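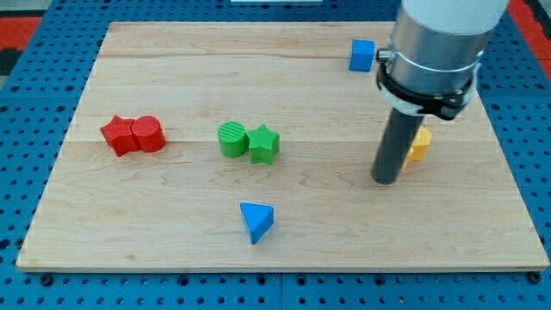
Ticket opened by Nuanchan Kaewsai, 9:12 a.m.
Product: Fiadzo shape blocks with sorter box
Category: Fit and finish
Two shapes in our block set won't go through the lid of the sorter box without being forced. We are a small toy lending library and this set goes out to families with toddlers, so a block that has to be pushed hard is a problem for us. It is the star and the cylinder, in both red and green. I have those laid out in pairs on the maple board, each star touching the cylinder of its own color, and the ridges on them should be easy to make out. The blue triangle, nearer the front, drops through its own hole every time. I would like to know if this is a known fault, and whether we need new blocks or a new lid.

Status changed: New to Open
Assigned to: Abdul-Rahman Gyamfi, Plomivport Customer Support

Reply from Abdul-Rahman Gyamfi, 10:40 a.m.
Hello, and thanks for writing in. I can see the ridges on both pairs. A ridged finish is normal for this set, but the blocks should still go through the lid with a light push from one finger.

Please try the following and write back with the result of each step.

1. Take the lid off the box and lay it on two books so that there is a gap under it. Try each block through its hole with nothing below.
2. Turn the lid over and try them from the other side.
3. Look at the rim of the star hole and the round hole for any raised edge.
4. Tell me how the set has been cleaned.

Also, is there a lot code on the bottom of the box?

Reply from Nuanchan Kaewsai, 1:25 p.m.
Results below.

Step 1: No change. Both stars stop about halfway in. The green cylinder goes in a little and then grabs. The red cylinder will go all the way if I twist it.

Step 2: Better from the back. Both cylinders drop through. The stars still catch, but they go in farther than before.

Step 3: There is a raised lip on the top side of the round hole. I can feel it with a fingernail but it is hard to see. The star hole has one too, mostly at the inside corners.

Step 4: We wipe the blocks with a damp cloth and dish soap when they come back, and let them dry on a rack overnight. The lid gets the same. Nothing has been in the dishwasher.

The sticker on the bottom of the box has worn off, so I can't give you a lot code. We got the set in June.

Reply from Abdul-Rahman Gyamfi, 2:05 p.m.
That helps. If the cylinders pass from the back and not from the front, the lid is at least part of the trouble. The lip you felt is left over from when the holes are cut, and it should have been taken off before packing.

The stars may be a separate matter. Can you check whether both stars stop at the same place? Please mark one point of each star with a small piece of tape, put that point at the top of the hole, and note where it catches. Then turn the star one point over and try again, until you are back at the tape.

Please don't sand the blocks yet. The lid is fine to sand, and I will send directions if we get to that.

Reply from Nuanchan Kaewsai, 4:50 p.m.
Did the tape test at the front desk between returns.

Red star: catches in every position, always at the same inside corner of the hole (lower left as you face the lid).
Green star: catches at that corner in every position too. In two positions it also catches at the top.

So it follows the hole and not the block, at least for the red one. The green one might be a little big.

I also tried the stars from our second set of the same blocks, which stays in the building and has never given us trouble. Those catch in this lid as well. Going the other way, both stars from the bad set went through the good lid. The green one was snug but it went.

I should have thought of swapping the lids first.

Reply from Abdul-Rahman Gyamfi, 5:15 p.m.
The swap settles most of it. The fault is in the lid. I am putting in for a replacement, but lids are out of stock here and I don't have a ship date yet.

If you would like to use the set before then, you can dress the holes yourself. Directions:

1. Get one sheet of 200 grit paper and one sheet of 600 grit paper. Any brand will do. Lesstead sells both in small packs.
2. Clamp the lid or have someone hold it flat on the edge of a table.
3. Wrap the 200 grit around a pencil and go over the raised lip of the round hole with light strokes, from the top down. Stop as soon as your fingernail no longer catches.
4. For the star hole, fold the paper into a sharp crease and work the crease into each inside corner. Spend most of your time on the lower left one.
5. Repeat with the 600 grit until the edges feel smooth.
6. Wipe the lid, let it dry, and test again.

Keep the blocks out of reach of the dust, as it gets down between the ridges and is a pain to get out. An old toothbrush works if that happens.

Status changed: Open to Waiting on customer

Reply from Nuanchan Kaewsai, 11:30 a.m.
We had 600 grit in the repair drawer but no 200, so I picked some up on the way in.

Round hole: fixed. Red and green cylinders both drop through with no push.

Star hole: the red star goes in with one finger. The green star still needs a firmer push, in the same two positions as before. In the other positions it is fine.

I stopped there because I didn't want to make the hole so big that other shapes start going through it. Is there a way to check for that? Parents do bring it up when everything fits in everything.

Reply from Abdul-Rahman Gyamfi, 11:55 a.m.
Good call on stopping. To check, try the cylinders and the triangle at the star hole, at any angle. None of them should pass. If they don't, you have room to work a little more on the top point of the hole. Use only the 600 for this and test after every few strokes.

Reply from Nuanchan Kaewsai, 3:10 p.m.
Neither of the cylinders passes the star hole, and neither does the blue triangle. I did a bit more on the top point with the 600. The green star now goes in with a light push whichever way it is turned.

One more question. Do we still get the new lid? I would like to have it as a spare. The other one goes out a lot.

Reply from Abdul-Rahman Gyamfi, 3:32 p.m.
Yes, the replacement stays on order and there is no charge. It will ship from our Kovent warehouse to the address on your account. You don't need to send the old lid back.

I have added a note to the product record about the lip on the star and round holes, so that lids get checked for it before they go out. Please run a fingernail around the holes of the new one when it comes. If it catches, reply to this ticket and it will reopen.

Internal note, A. Gyamfi
Lid fault confirmed by swapping with a good lid. Blocks within tolerance, green star at the large end. No lot code available. Replacement lid, quantity one, on back order.

Status changed: Waiting on customer to Solved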